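Leave It on the Counter

I have lived with clear counters and I have lived with cluttered ones, and I'm here to argue for the clutter! Well, some of it. The good stuff. The big round metal things you reach for every day, the rack that has never once fit in a cupboard, the lid that goes with everything.

When we moved to Prilcombe in June I put it all away, every last piece, and I cooked less than I had in years. Who wants to crouch and dig behind the roasting pans at 7 in the morning?

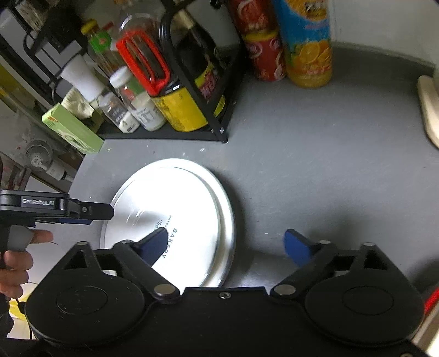 So out it all came again, and I started baking the same weekend. A plain gray counter can take it. Shiny metal looks wonderful against it, especially when the light pours in, and I will happily trade 30 inches of empty space for a kitchen that looks like somebody is about to make something.

My sister-in-law disagrees (her toaster lives in a drawer). She's welcome to come over for rolls and tell me so.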